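Polholm, before the greens run out

Half past five in the morning and Shevchuk's is already out of leeks. February. Sleet coming sideways off the harbor, vans double-parked the whole length of the market street, somebody's radio.

Polholm eats late-winter vegetables the way other towns eat ice cream. Cabbage mostly. Cabbage soup, cabbage in butter, cabbage salted down in crocks that sit in the stairwell until the neighbors complain. Shevchuk sells 300 heads on a slow morning, 600 in the week before the Breridura supper, when every kitchen on the hill is cooking for a crowd.

The supper itself? Long tables, no seating plan, bring your own spoon. 176 places last year and a line out the door anyway. Go early. Go hungry. Skip the herring if you had it for lunch, you will have had it for lunch.

Prices are up, naturaly. Onions worst of all, a wet fall did that. Iko, the lunch counter by the ferry steps, has quit giving away the pickled ones and you can hear the grumbling from the street. Still the best bowl in town though, cabbage and barley, black pepper, a heel of rye on the side. Cash only.

Where to stay: the hill, not the harbor. Bus 316 runs up untill midnight and the driver will wait if you wave. Bring boots. Leave room in the bag for a cabbage.

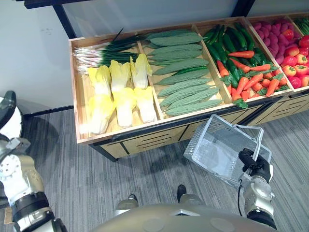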